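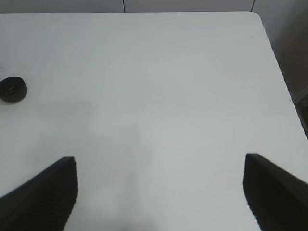 Tea and Headphones at One Table: Skondance Opens Its Listening Room in Grumport

The tea house Skondance has opened a listening room on the upper floor of its premises in Grumport. From this August the visitors can reserve a table, drink one pot of tea and listen to a recording from the Katiyar collection, which was kept in boxes for many years and could be heard only by request.

The collection contains 792 recordings, mostly of river songs, street musicians and radio talks. Up to now 242 of them are prepared for listening. The remaining part will be added step by step during the coming year, and the programme will be changed every month.

The idea belongs to Omprakash Agarwal, the owner of the tea house. He explained that in the ground floor room the guests talk, the door opens often and the music is lost. "Upstairs I wanted the opposite," he said. "You sit, you pour, you put on the headphones. For the length of one pot you don't have to answer to anybody."

The furnishing is kept very plain. Tables are white, and the walls stay in a pale grey colour. Mr. Agarwal said that he first considered patterned tablecloths but gave them up after a trial evening, when the guests told him that they would like something calmer for the eyes.

The tea service is black. A wide, round pot with a high arched handle stands on the table, with a small black cup near the spout.

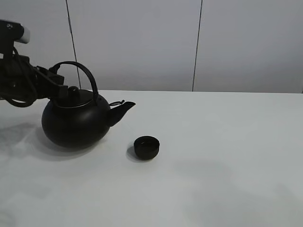 Choosing the service

The selection of the pot took longer than the selection of the headphones. Shanti Kushwaha, who is responsible for the tea menu, tried nine different models together with her colleagues. Several of them were beautiful but dripped on the table, and one was too heavy for older guests when it was full.

"The lid knob must be easy to take, and the handle must leave enough space for the hand," said Ms. Kushwaha. She also likes the small flap on the spout of the model which was finally chosen, although she admits that her colleagues find it a little old-fashioned.
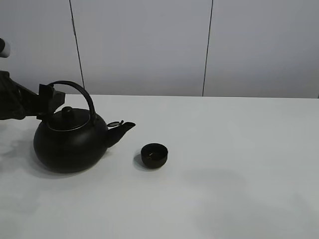

The cups are small on purpose. A guest fills the cup again several times during a recording, and Ms. Kushwaha considers this a part of the visit. The menu offers black tea, roasted green tea and two herbal mixtures from the Grerkeck valley. Milk is served on request. Cakes remain downstairs for the moment — the crumbs and the sound of forks were the main complaint on the trial evening.

For listening the house has decided on black over-ear headphones with large round ear cups. Smaller models were also discussed, but many guests said that they get tired of them in the ears after one side of a record.
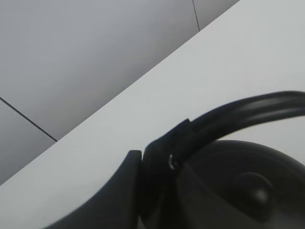 Guests may bring their own pair if they prefer so. The staff will help with the connection, and the volume can be changed at each table separately. Printed notes to every recording are available at the counter, in large letters as well.

The room receives guests from 2 pm until 8 pm. One visit lasts 51 minutes, and the price includes the pot of tea. Reservations are taken at the counter of Skondance or by telephone. Children are welcome in the company of an adult. The upper floor can be reached only by stairs, but Mr. Agarwal promised that two listening places on the ground floor will be ready before winter.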